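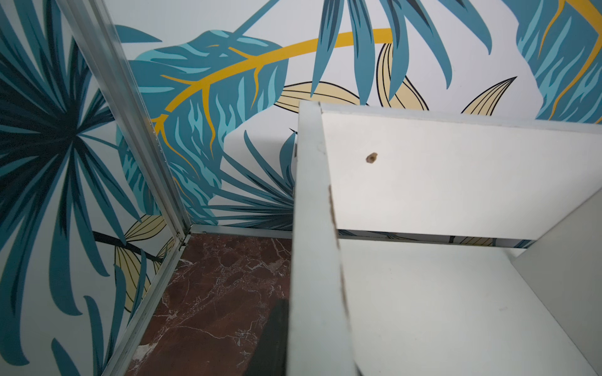 FOR IMMEDIATE RELEASE: Flimus is back with a new album, and I get to be the one to tell you! It's called Ivby, it's coming out in January on Harahap Records, and it's the first full-length I've put out under the Flimus name since the divorce record (yes, people still call it that, and yes, I've stopped correcting them). I wrote most of it at the kitchen table in Prullham with a borrowed guitar and a bad cold, so if the low notes sound lower than you remember, now you know why. The label asked me for a color scheme for the tour posters and I kept going back to that palm wallpaper, the teal and turquoise with the mustard yellow and the thin black outlines, so expect plenty of leaves on the merch table this winter. The T-shirts will be white. I fought for black and lost.

So, the rumors. I know a lot of you are reading this for the rumors, and I'd sooner get them out of the way up top than have them pop up in every interview. No, the band is not breaking up. No, "Second Driveway" isn't about anyone who has been on television. I did see the thread, and I thought the timeline somebody put together was really impressive, but the song was written two years before any of that and it's about my aunt's house. The driveway is a driveway. I did leave the awards afterparty early, and I left because my shoes hurt.

And yes, I walked out of the first set of sessions for this record. That part's true. We had a producer, we had a studio booked, and on a Sunday night I listened back to everything we'd done and didn't like one minute of it. I drove home to Prullham without calling anybody, which wasn't my finest hour, and I've since apologized to every person who was left standing there with a headset on. We're all fine now. A couple of them even came back and played on the final version, and the drum part on "Cold Pharmacy" is a take from those first sessions that I'd been too grumpy to hear properly the first time.

We use cookies to remember your settings and to see which pages people visit. By continuing to browse this site you agree to our use of cookies. Accept | Manage preferences

What you'll get on Ivby is ten songs, most of them short. The lead single is "Second Driveway," then there's a slow one called "Lend Me the Stairs" that I've been playing live for a while – if you have a shaky phone recording of it, please keep it, the words are different now. The title comes from a road sign I passed every day as a kid. The sign is gone, and I have asked the town about it more than once.

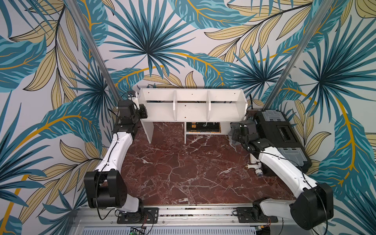 There's one duet on the record too, and I'm not allowed to say who it's with until the contracts are signed, so please don't ask me at the merch table because I have a terrible poker face. I'll say that we'd never met before we sang together, that we recorded it facing each other on two stools, and that I messed up my own verse more often than my guest did. My label rep cried a little. She'd like it on the record that she had allergies.

Okay, the practical stuff! Harahap is pressing 401 copies of the vinyl for the first run. It was supposed to be 400, and the extra one is for my mother, who has already told her whole street. Of those, 178 will be set aside for the mailing list, and everything else goes to record stores and to the shows. There's no signed edition as such, but I'll sign anything you hand me after a gig, within reason. (Someone brought a toaster last time. I signed the toaster.)

The release show is at the Prullham Assembly Rooms, which holds 420 people and has the best sound of any room I've ever sung in, even with the radiators clanking. Doors are at 7 p.m. and I'm on at 8:30. We're holding back 97 tickets for sale at the door for folks who don't like buying online, cash or card, two per person. The balcony is seated and the floor is standing. All ages are welcome, though there's some swearing in "Cold Pharmacy" and I'm not cutting it.

More tour dates are coming once the van situation is sorted out. We're looking at small rooms mostly, places where I can see faces, and I'd love to get to a few towns we skipped last time.

For press: advance streams are ready now, and I'm doing interviews by phone in the mornings and in person if you can get to Prullham. I'm happy to talk about the songs, the lost sessions, the aunt's house, pretty much anything on the record. I won't be talking about my ex, who is a private citizen and makes very good soup. Please send requests to the Harahap Records press desk with "Ivby" in the subject line, and tell us your deadline so we don't miss it.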